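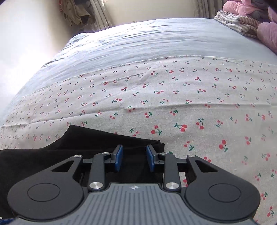 Starting a thread on laundry day, mostly so I remember how I did it. I fold on the bed because the table is too small and the couch eats socks.

First thing is the bed gets made. If I dump clean clothes on an unmade bed, the pile ends up on the chair by midnight and stays there until October.

Cherry sheet is back on. I bought it at the Ganley outlet two summers ago and it has held up better than the plain ones. 100 percent cotton, washed warm, no softener. The stems are green. The cherries are red.

Dark things first. Black fabric on a light sheet shows every bit of lint, so I can go over it with the roller before I fold it. Doing the whites first means I carry the lint over to them.

For anything black and thin I fold the long way, smooth it with the side of my hand, then fold in thirds. If it slides around, it goes flat at the bottom of the drawer and I stop fighting it.

Someone asked about the pink fluffy thing. Cold wash, by itself, inside a pillowcase tied shut. Low heat for 30 minutes, then I shake it out and let it finish over the shower rod. High heat makes the pile go stiff and there is no fixing that. I ruined a gray one that way.

Gray and white stripes get folded with the stripes running the long direction. It stacks the same either way. I just like how it looks on the shelf.

The pale blue duvet does not go in my washer. It fits, but it comes out with a dry middle. I take it to the Zilum laundromat on Roltley Street, where they have the big front loaders. Go before 9 in the morning or you will wait.

Bring your own quarters to that place. The change machine has had a sign on it since spring.

Wrinkles. I do not iron sheets. I pull the corners while it's still slightly damp and let body weight do the rest. It still has creases. It's a bed.

Sorting, for the person who asked: darks, lights, fluffy, towels. I tried six categories once and ended up with four clean socks and three half loads waiting.

Detergent is Szalai powder, the unscented one. I use less than the scoop says. The box is marked 100 loads and I usually get a few more than that out of it.

Hangers: I own around 30 and will not buy more. When they run out, something gets donated. So far that has mostly been shirts I kept for painting, and I have painted one room in my life.

Update, 4 pm. Darks are put away. Towels are in the dryer. I still have to find room in the closet for the winter blanket, which currently lives on top of the suitcase.

Replying to a couple of you at once: yes, the cherry print came in a twin size too, and no, I don't think they still carry it. The last time I was in there it was all lemons.

Towels are done. Folding those tonight.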